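The Brick Wall and the Empty Drawer

How converted workshops became the rooms we all want to sit in, and what happens to the desks once we do

Every town with a dead factory now has a place like this. Ours is in Fluldale, on the upper floor of the old Tillman building, and it has the one feature without which no conversion is complete: a big, moody brick wall. People who would never look twice at brick on the outside of a building will pay a monthly fee to sit near it on the inside.

I went in May, when the light was good and the landlord's brochure was still on the stairs. The brochure called the room "a canvas." It runs to 810 square feet, so a smallish canvas, and the fit-out was planned by a local firm called Bunari, whose approach can be summed up as brick on one side and white on everything else. White desks, white cabinet, white ceiling, white pipes. The furniture bill came to 3,000 dollars, a lot of it secondhand, and I spent a good part of the afternoon trying to work out which pieces had lived a previous life in a dentist's office.

The brick does most of the talking. Some of it is reddish, some nearly black, and the dark ones turn up wherever they like. Against all that white it looks like the one guest who came in a good coat.

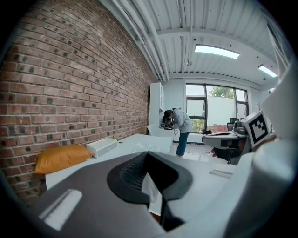

Does a brick wall make a workroom too dark?
It can, so keep the ceiling and the big surfaces pale, leave the window clear, and stop at one wall of brick.

The window helps enormously. Black frames, a tree outside, a bit of greenery lower down. I have worked in offices where the view was another office, and in one where it was the back of a vending machine, and I can report that a tree is better than both.

Then there is the matter of cushions. A workroom with cushions is telling you something about itself. It wants you to know that you could, at any moment, lounge. There is a pink one near the window, close to a black mesh chair, and I never did settle whether it belonged to the chair, the floor or the general mood. Cushions in offices migrate. You buy them for the seats and find them everywhere else.

The desks are where things get serious. The white tops show every crumb and every ring from every mug, and they shame people into wiping, a thing no memo has ever managed. Each has a small round hole for cables, capped in gray, and the cables in a shared room treat such holes as a suggestion. They prefer the scenic route, over the edge and down to the floor.

What I liked best was the drawer. It is shallow, made of light wood, and it slides out from under the desk with nothing in it at all. I pulled out my own drawer at home that night for comparison. Takeout menus, dead pens, 2 keys to a house I sold. A drawer like the one in Fluldale is a clean conscience with a front on it.

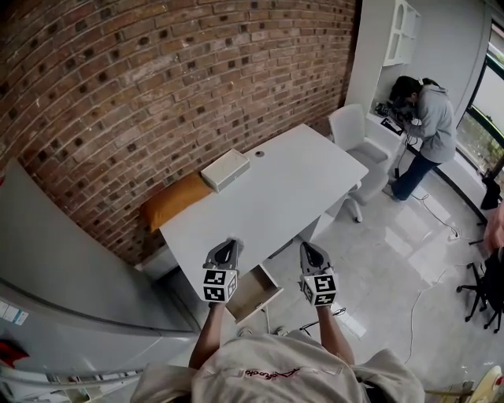 Give it a month, wrote a reader named only as Proltier fan, after I mentioned the drawer in my newsletter. The same reader had bought a Proltier desk for the sake of its slim, tidy drawer and had it jammed shut with batteries and soy sauce packets before the season was out. The advice that followed was stern: put a tray in on the first day, give the tray two compartments, and throw out whatever doesn't fit them.

I have thought about that tray more than I would like. The shelving people have the same problem higher up. There is a white open unit on the wall in Fluldale, with arched cutouts, and open shelves are a drawer with the lights on. Whatever you put there, you have put on show. The tall cabinet with its glossy doors is the more forgiving piece, and if I were furnishing the place again I would spend the money there first and let the shelves wait.

The desks rent by the month, drawer included. I asked for one near the window and was told there was a list.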